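Home Our School Classes Enroll Visit News Contact

About Us

Maklow School of Household and Kitchen Skills teaches adults how to run a kitchen, keep a home in order and work in small catering jobs. We are in Mestgate, on the upper floor of the old Ursu bakery building, and we have been teaching here for 13 years.

The school was started by Margareta Tănase and Luminița Ciobanu. Margareta had cooked in hospital kitchens for most of her working life, and Luminița ran the dining room of a small hotel in Orkley. They began with one evening class in basic cooking, held in a rented church hall with two stoves. When the bakery closed, its owner offered them the upstairs rooms, and the school moved in the following April.

Today we offer 7 courses. Three are for beginners: plain cooking, bread and pastry, and shopping on a budget. The others are meant for people who want paid work, and they cover food safety, table service, stock and storage, and cooking for large groups. Most courses run for five weeks. Daytime classes start at 9:30 and evening classes at 6:15, and the evening ones fill first.

You do not need any experience to join. Our students have included parents going back to work, people newly arrived in the area, and a fair number of retired men who had never boiled an egg. Classes are taught in English. Smaranda Ilie can help in Romanian before or after class — please ask her at the front desk.

Laurențiu Pîrvu leads the bread and pastry course and looks after the ovens. Tomos Morris teaches food safety and table service, and also visits local cafes that take our students for work placements. Luminița still teaches stock and storage. Margareta has stepped back from daily teaching but comes in for the final meal of each course, when students cook for their families.

Fees are kept low and can be paid in three parts. The fee covers ingredients and the loan of an apron. Students bring their own closed shoes and a notebook. Parking behind the building is shared with the hardware store, so we suggest the bus, which stops across the street.

If you would like to see the school before you enroll, call the front desk and we will arrange a time. Visits take place in the late afternoon, between classes.

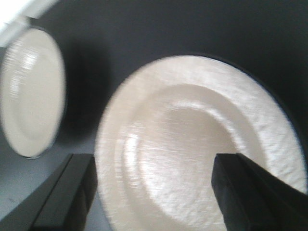
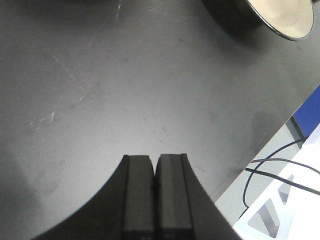
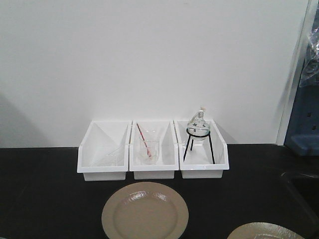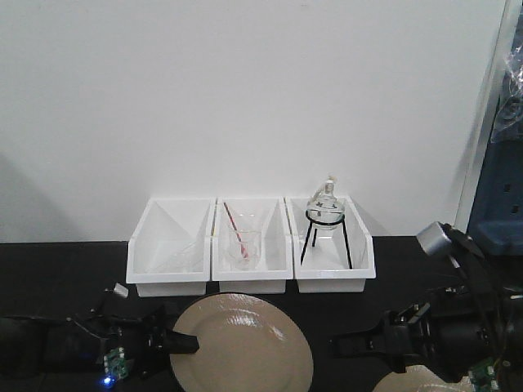
At the school in Mestgate. First picture: white plates. Last two: the white bins.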